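Trirken Student Robotics Project

The Trirken Student Robotics Project, usually called only Trirken, is a yearly student project in household robotics at the technical college of Flornever. Students work in small teams and teach a two-armed mobile robot to do simple tasks in rooms that look like parts of a home or an office. The project is open to students of all departments, and no earlier knowledge of programming is asked.

History

The project grew out of an evening club which met in the basement of the Mansilla building. In its first years the club had only one arm fixed on a table, and the members used it for sorting cutlery and stacking cups. When the college added the project to its list of optional courses, the club received a larger room on the ground floor and a mobile base. The name Trirken comes from the first control program, which was written by club members and is no longer in use.

Organisation

The course begins in October and lasts two terms. Each team has up to eight students and chooses one task family, for example bathroom, kitchen or desk. In the first term the team guides the robot by hand control and records each attempt. In the second term the recordings are used to train a program, and the robot must then repeat the task alone.

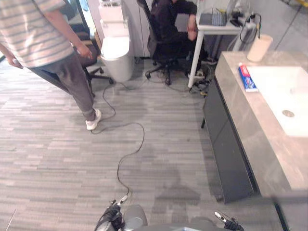
Recordings are checked by a different team before they are accepted. An attempt is refused if the object was dropped or if a part of the recording is missing. In the last complete year the teams made 2,965 attempts, of which 2,187 were accepted. The bathroom group gave the smallest share, 288 – its tasks are considered slow, as small packages must be gripped near the edge of a basin.

Simetti Day

The project closes in May with a public presentation called Simetti Day, after the hall where it was first held. Every team shows its task three times, and the best two results are counted. Points are given for finishing the task, for time and for the written report. Visitors may ask questions to the teams but may not touch the robots. The most recent presentation had 327 visitors.

Use of the recordings

Accepted recordings are kept by the college library and can be borrowed by later teams. Some of them have also been used in final theses – mostly on gripping small objects. Recordings from the club period are stored in an older format and have been converted only in part.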